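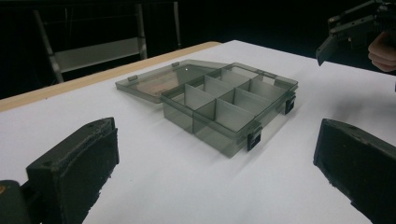

Start position for lidded boxes: do we need a rule?

Forum > Handheld grippers > Good practice

shivam_l
Draft 3 of our guide says "box open, lid flat, latches facing the operator". Two people, one gripper each. I've had 40 complaints about that line, nearly all from Matilde.

matilde.e
Because it's a bad line. Facing which operator? There are two of us and we don't share a chair.

shivam_l
The one on the left.

matilde.e
Whose left?

Eldana W
At Clundevine we say "latches towards the long edge with the tape on it". Dull, but the arguments stopped. We also write down whether the fingers start wide open, as people will creep in early if you let them.

prata_anselmo
I'd scrap the orientation rule altogether. Turn the box a bit every time. If all 392 runs start square to the table you've only learnt one table.

Eldana W
Fine, but then say how much. "A bit" in our lot ranged from a nudge to facing the wall.

prata_anselmo
Anything, provided both latches stay within reach. Put that in the guide.

matilde.e
Could we also have a line on worn finger pads? Mine look as if something's been chewing them.

shivam_l
Page 2. "Replace when worn."

matilde.e
How worn?

shivam_l
I'll open a separate thread.

Vitória B
Please don't, the last one had 297 replies. I vote for Anselmo's wording plus Eldana's tape. Lid stays flat, surely we all agree on that?

prata_anselmo
Mostly.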